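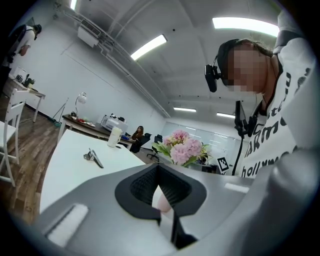 Tuesday, Cestlow store, bench notes

Sorted the nails from the rear wall before lunch. All cut, machine-headed, no wire nails in the bag. Good as far as it goes, but it doesn't get us to the 1840s date on the county form. Cut nails like these were sold for decades after that. Whoever filled in the form had a family story and a date they liked.

Marcelino Frota wants to call the rear room the original store and the front room the addition. I don't buy it yet. His case is the lower ceiling and the wider floorboards. Both could mean the back room was built cheaper. What I want is the joint between the two sills, and that is still behind the later skirting on the east side. Leave the question open in the draft.

Deed work, same file. The Seixas tract is given as 1,043 acres in the first deed and 1,000 in the second, with no sale between them that I can find. Marcelino thinks 43 acres went to the Skesine mill. My guess is a clerk rounding. The second deed is in book 4, page 254, and it copies the creek boundary word for word, which would be odd if a corner had been sold off. Check the grantor index under both spellings before anyone writes "mill parcel" on the site map. 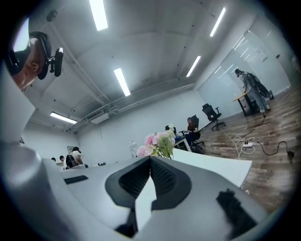 Looking up past the top of the gripper.

Mortar from the south pier: soft, pale, plenty of shell bits. Crumbles under a thumbnail. Patch on the north pier is hard and gray and clearly later. Bagged separately. I have not labeled either one "original" and would like it to stay that way until the samples are compared with the chimney base.

Saw marks on the loose joist are straight and evenly spaced, so sash-sawn. Again fits the claimed date, and again fits plenty of others. 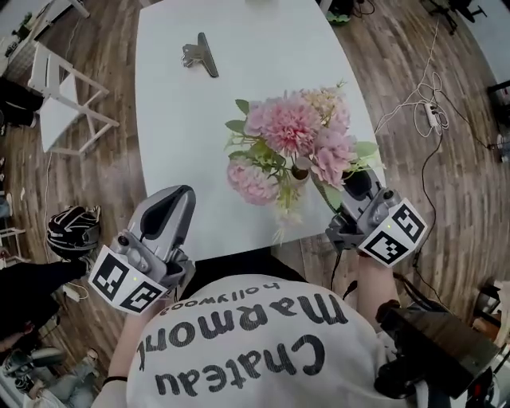 The board with DURKIDO painted on it is the weakest piece of evidence in the file and the one everybody quotes. It was found nailed inside the loft, letters facing in, and the form takes it as proof that the Durkido post office ran from this building. Boards get reused. The white T-shirt at the table says Chateau Marmont, with hollywood under it, and I wouldn't place the table in Hollywood on that basis. Two old nail holes at each end don't line up with anything in the loft wall, so the board hung somewhere else first. Could have been the front of this store, could have been a shed down the road. Postmaster appointments should give a name, and then we see whether that person ever held this lot.

To do:
Pull skirting, east side, one length only.
Grantor index, Seixas and Seixes.
Measure hole spacing on the board against the front wall above the door.
Ask Marcelino where he got the mill story. If it's from the county form, it doesn't count twice.

Form still to go back in November. Date line stays blank for now.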